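The Fountain Pen That Fixes Your Handwriting

2024-10-28

Every few years somebody decides that the trouble with my handwriting is the pen. Vumuvia is the latest. Its fountain pen, the Tancombe, has a grip with two flats cut into it, and the leaflet in the box promises "a natural return to legible script" in two weeks of daily use. I have been writing badly since second grade, so I figured I was a fair test.

I bought a blank notebook of 288 pages and started in September. The rules were simple. Grocery lists, letters, first drafts and phone messages all had to be done with the Tancombe, with no sneaking back to the ballpoint in the kitchen drawer.

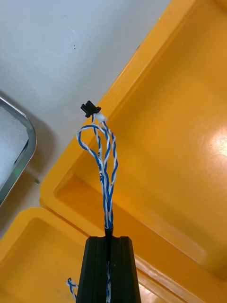

The flats do put your thumb and finger where Vumuvia wants them. Whether that is where they ought to be is another matter. I hook my thumb over the top, as plenty of people do, and by the end of the first page my knuckle ached. The leaflet calls this "adjustment." I have owned shoes like that.

The ink is fine. The nib is good, a little wet for cheap paper, and it starts right away even after a night uncapped (my fault). If the company sold it as a nice pen I would have no quarrel. It's the word "legible" I keep tripping over.

Macarena Aranda repairs pens in Morrison and has straightened more nibs than she cares to remember. I showed her my first page and my latest one. She looked for a while and asked which was which.

"You slowed down on this one," she said, pointing. "Then you stopped slowing down."

She thinks any new pen does that. You pay attention for a few days, the letters open up, and then you have a phone number to get down in a hurry. Her own daily writer is an old school pen with a round barrel and a cracked cap. She wouldn't say what she thought of the flats until I put the Tancombe away, and then she said they were a good way to sell a pen to somebody who already has one.
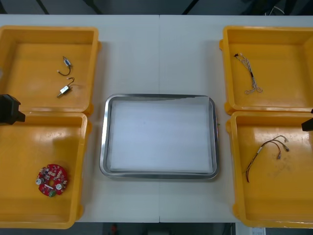 Yellow bins and a steel tray on a white tabletop.

I did find people who swear by it. A letter-writing club in Tornow passed one around, and a retired teacher there told me her lowercase r had come back from the dead. I asked to see it. It was a lovely r. She also admitted she had been practicing r's every evening, in rows, with a ruler. A pencil might have done as much.

My notebook is nearly full now. The grocery lists are as bad as ever, and my sister still calls to ask what her letters say.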